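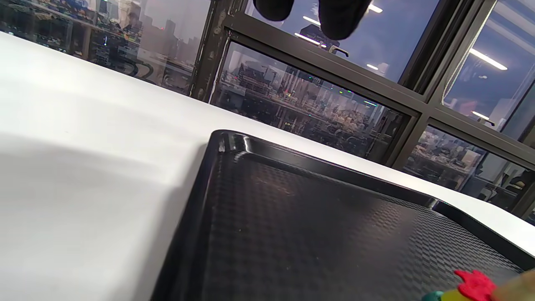 *Figure 1. Black plastic tray on a white table by the window.*

# What Comes Back: Leftover Food at the Trultlow Hall Cafeteria

Project report by Leonie Wallner, Urs Koller and Sorcha Galbraith
Advisor: Moushumi Pramanik

## Why we picked this

All three of us eat lunch at Trultlow Hall, and all three of us have scraped half a scoop of rice into the bin and felt bad about it on the way to class. When the project list came out and "choose your own campus topic" was on it, we had our idea before we got to the bottom of the page. We wanted to know how much of the lunch people take is left on the plate, which foods get left most, and what people say when you ask them why.

We expected a dull spreadsheet and a sad conclusion. What we got was five weeks of really fun fieldwork and a lot of opinions about carrots!

## How the lunch line works

Anyone who eats at Trultlow can skip this part. You take a tray, then a plate, and you move left to right past the hot food. The main dish is served by staff. The sides (a grain or potato, one cooked vegetable, one salad) are self-serve with a big spoon. Bread is at the end, next to the register. You pay one price no matter how much is on the plate, and you can go back for more sides but not for more of the main.

That last rule turned out to matter a lot, and we come back to it below.

## What we did

We stood at the tray return from late March through April, in pairs, during the lunch period only. For each plate we marked a sheet with one of three letters: C for clean, S for some left, H for half or more left. Bones, peels, lemon wedges and napkins didn't count as food. If there was something left, we wrote down the biggest item.

We practiced together on the first day so that our S and H would match. Urs was much stricter than the other two of us, and we had a long talk about whether a smear of mashed potato is "some." We decided it has to be something you could pick up with a fork in one go.

We also put out a short paper survey on the tables near the exit. It had four questions, plus a blank space at the bottom. We got 147 back. The blank space was the best part of the whole project, and if we did it again we would make it bigger.

Ingrid Boateng, the kitchen manager, let us read her prep sheets so we knew what had been served each day, and she answered a great many questions while doing three other things. We are very grateful.

## Results

We marked 2544 plates. Of those, 1058 had food left on them, so just under 42 percent. We had each written a guess on the back of the first sheet, and all of our guesses were higher.

Most of the plates with leftovers were S plates. The H plates were less common than we thought they would be, and they bunched up on certain days. The worst day by a long way was the lentil bake. The best was the noodle soup, where there was so little to write down that Leonie started tidying the spoon bin.

The items we wrote down most often, in order:

1. Rice and other grains
2. Cooked carrots
3. Bread, mostly the end piece
4. Potatoes
5. Salad (usually just the bottom layer with too much dressing)

The main dish didn't make the top of the list at all, apart from the lentil bake. People finish what is served to them and leave what they serve themselves. We had assumed it would be the other way around - surely you'd eat what you scooped with your own hand? - and it took us a few days to believe our own sheets.

## What people told us

We grouped the survey answers by hand, with colored pencils, on the floor of the Schwaiger reading room. Some answers went into more than one group.

The biggest group was about the spoon. People wrote that one spoonful of rice was too much, but half a spoonful was hard to do with a line behind them. One person wrote "the spoon decides," which became our working title for a while.

The next group was about going back. Many students didn't know that you can return for more sides. They had heard "no seconds" and thought it meant everything, so they loaded up the first time just in case. A few had been at the college for years and still thought this.

Then came time. Students with a class right after lunch said they stopped eating when they had to leave, full or not. We had seen this at the tray return too, where there is a rush near the end of the period and the plates in it are noticeably fuller.

And then there were the carrots. We didn't ask about carrots. People told us anyway, in great detail: too soft, too sweet, cut too thick, "like the carrots on an airplane." Two people defended them warmly.

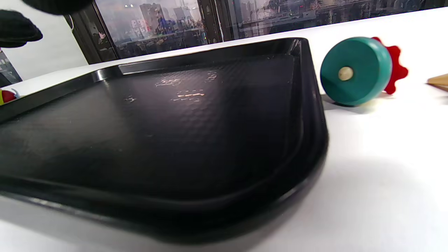

*Figure 2. The tray from low down, with its raised lip and textured floor.*

## A small trial

Since the spoon came up so often, we asked Ingrid if we could try a smaller one. She had a box of them in the back from the old Grolum Street cafeteria, so it cost nothing. For the last week of the project the rice and the cooked vegetable had the smaller spoons, and Sorcha lettered a card for the counter that said "Come back for more sides any time."

We want to be careful here. One week isn't long, the menu was different from the other weeks, and we can't separate the spoon from the card. But there was less rice on the plates that came back, and all of us noticed it without looking at the totals. The line did move a little slower for the first couple of days because people took two scoops where they used to take one. After that it seemed to settle.

No one complained about the spoon. One student asked if she could buy one.

## Things that went wrong

- We lost one full sheet to a spilled glass of milk. Those plates aren't in our totals.
- Our letters don't measure weight. A big pile of salad and a big pile of potatoes both get an H, and they are very different amounts of food.
- Students who saw us with clipboards sometimes finished their last bite right there at the return. It was sweet of them, but it means our clean plates may be a bit too high.
- People who bring lunch from home or eat outside weren't part of this at all.
- We didn't record which plates belonged to people who went back for more, and we wish we had.

## What we would suggest

Keep the smaller spoons for grains and cooked vegetables. Keep the card too, and move it to the start of the line where people see it before they pick anything up. Slice the bread ends in half, or set them aside for croutons, which Ingrid says the kitchen used to do.

We'd also love for someone to look at the carrots. Urs thinks roasting them would fix most of it, and he has offered to cook a test batch, though his offer has not been taken up so far.

## If another group takes this on

Weigh things! A kitchen scale and one bucket per food would tell you far more than our letters can. It would also be great to compare Trultlow with the dining room at Cammont, where the sides are served by staff and the spoon question goes away. We visited once for lunch and wanted to start marking plates right then, but we had no permission and only one pen.

Our blank sheets, the survey form and the typed-up answers are in the project folder with Moushumi Pramanik, and she is happy to pass them on. The sheet works best on thick paper, and bring a spare apron for the tray return.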